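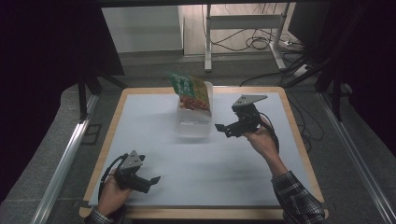
Will I still have a job at the packing bench by December was the first thing a packer at Plimstead asked when we told everyone about Skatach, and I'm glad it got asked out loud. Yes! Nobody's hours are being cut.

I run the snack line at Plimstead, and we're teaching Skatach our packing work with hand-held grippers. Twenty of us take turns on them, picking up bags and plastic strips, and we've recorded 262 runs so far -- we want 1000 before anything goes near the line.
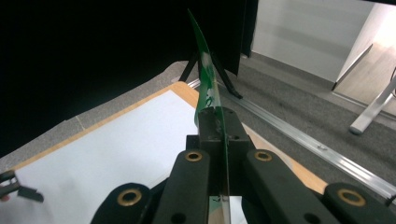 What changes for us

Skatach takes the repeat packing. We keep checking, mixed orders and the odd jobs (my favorites, if I'm allowed to say so). Training is paid, and anyone can switch back to the bench by telling their shift lead.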